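### 4.2 Name variants and shared tooling in the catalogue

Collectors' catalogues of transforming toys usually hold one record per retail release. This is convenient for pricing, but it hides two relations that matter for retrieval: figures cast from the same tooling, and figures sold as the same character under different names. We took the Grorkell catalogue as our starting point and treated both relations as links between records, with the retail release kept as the basic unit.

The working sample held 80 releases. Of these, 76 could be tied to a known mould from the part numbers stamped inside the legs or from published instruction sheets. The remainder were left unlinked. A release was given a second tooling link only where at least five parts had been newly cut, so that a changed head alone did not create a new group. This threshold is arbitrary -- a stricter one would split the Flevano releases from the earlier Drevier ones, which most collectors regard as a single family.

Character links were harder to assign. Packaging names vary by region, and 19 releases carried a name on the box that differed from the one on the instruction sheet. Following Ekwueme's earlier indexing rules, the box name was stored as the main entry and the sheet name as an alternative. Where a name had been reused for an unrelated figure, as with Tse, the two were kept apart and a note was added to each record.
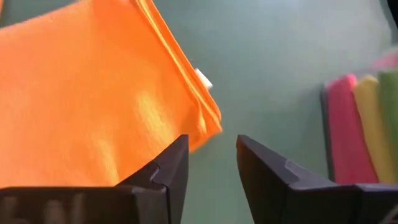 **Figure 3.** Orange cloth with a folded edge, close view.

Colour was recorded separately from both links, as many releases differ from their mould-mates in plastic colour alone. Catalogue entries tend to give a single word, and the word is not stable between contributors. One surface can support several readings: the cloth in Figure 3 runs from a saturated tangerine in shadow to a paler, almost yellowish orange where the light falls on it. We therefore stored the contributor's own term beside a broad class (orange, red, blue and so on) and used only the broad class when matching. Finer terms remain searchable but have no effect on the grouping.

Babatunde Ekwueme checked the links by hand against the printed sheets. Most corrections concerned reissues whose boxes omitted the subgroup, and these were resolved from the stock code. Two-in-one sets gave more trouble. The catalogue lists such a set once, although the figures inside may come from separate moulds, so each figure was given its own child record and the set was retained as the parent. Search results show the parent first, with the child records listed under it in order of part number.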